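Dish drying rack

A dish drying rack, also called a dish rack, dish drainer or draining rack, is a frame in which washed plates, bowls, glasses and cutlery are placed so that the water can run off and the air can dry them. It usually stands beside the sink, on the counter or on a draining board, and it can also hang on a wall or be built into a cabinet. Racks are found in homes, in shared kitchens of offices and schools, and in small cafés that have no dishwashing machine.

Construction

The most common form is a basket of wire, with a row of upright loops or pegs along the bottom. Each plate stands on its edge between 2 of these loops and leans a little to one side. Wire racks are made of stainless steel, or of ordinary steel with a coating of plastic. Where the coating breaks, the steel under it begins to rust, and the rust can leave brown marks on light dishes. Racks of molded plastic are lighter and quieter to use, but their corners collect lime from hard water. Wooden racks often have two crossed frames that fold flat.

Many models have a separate holder for cutlery, with holes in the bottom. Under the rack there may be a tray, sometimes with a spout that leads the water back to the sink. A tray without a spout must be emptied by hand.

Arrangement of the dishes

Large plates are normally placed first, at the end where the loops are the tallest. Bowls are set at an angle with the open side down. Cups and glasses stand upside down on the wires, or on pegs at the side. Spoons and forks are often dried with their heads up, because the wide part then stays clear of the water at the bottom of the holder. Knives are placed with the blade down for safety, or laid flat.

Opinions differ about how full a rack may be. Dishes that touch each other dry slowly, and bowls that are stacked inside each other may stay wet until the next morning.

Signs and labels in shared kitchens

In a home, the family knows where the rack is and what belongs in it. In a shared kitchen this is less clear, and the place is often marked with a label or a sticker. The drawing is usually simple – a plate in a wire basket, with a few spoons and forks next to it – and can be understood without words.
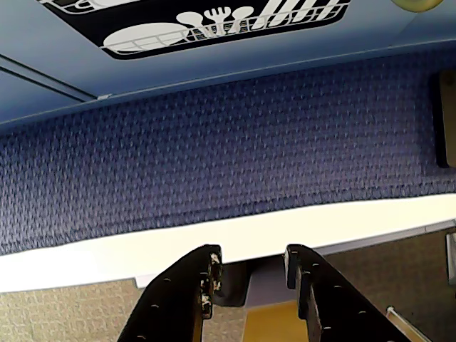
Such a drawing has the advantage that it works for people who speak different languages. Written rules are sometimes added to it, for example that dishes should be put away before the evening. Berenice Meléndez, in her booklet on shared kitchens in Wosalby, recommends that the label is placed at eye level and that it shows the same kind of rack that people will find there. She also notes that a label with light lines on a dark ground is easy to read from the door.

Sizes

A small rack for one or two persons is often 37 centimeters long, and a family model can reach 50 centimeters. The depth depends on the counter. Racks with two levels take less room on the counter, but plates on the upper level drip on those below. The Cisneros type, sold for narrow kitchens, rests with its arms on both edges of the sink and needs no tray.

Care

The rack should be emptied completely from time to time and washed with warm water and dish soap. Lime can be removed with vinegar, which is left on the wires for a few minutes and then rinsed off. The cutlery holder and the tray need the most attention – food remains and standing water gather there and begin to smell.

See also

Dishcloth
Draining board
Kitchen sink
Plate rack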